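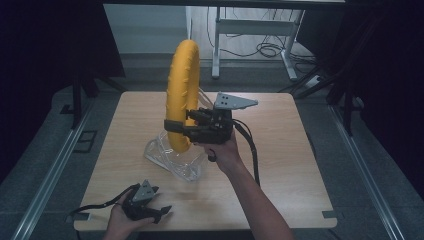 **工单 354:黄色圆环在透明支架上立不稳**

- 提交日期:21/04/2023
- 地点:Pratholm 二号间
- 物料:Cirketti 黄色软质圆环,透明塑料支架
- 状态:待复核

**现象**

圆环竖直放入支架后向一侧缓慢倾斜,连续放置 20 次,倒下 14 次。支架本身不移位。换用同批次另一只圆环,结果相同。

**排查记录**

1. 桌面水平:用水平尺测两个方向,气泡居中。排除。
2. 支架底面:翻转检查,发现残留保护膜一小块,撕除后重试,倾倒次数减少,未消除。
3. 支架槽口:槽宽比图纸小,圆环底部压不到槽底,受力点偏高。
4. 圆环外形:平放存放的圆环一侧略扁,扁侧朝下时必倒。
5. 桌面清洁:木质台面用干布擦过,无油渍,前后无差别。

**处理**

- 支架槽口按 Espinoza 图纸修磨,去毛刺后用清水冲洗,晾干。不要用酒精,透明件会发雾。
- 圆环改为竖挂存放,静置一夜后再用。
- 放置时扁侧朝上,先压到槽底再松手。

**补充**

Baltadthorpe 库房回复:编号 982 的支架为旧模具件,一月之后入库的已改槽宽。现场这只底部编号磨损,无法辨认,暂按旧件处理。已申请更换一只,到货前继续使用修磨件。

修磨后复测尚未做满次数,结果另行填入本单。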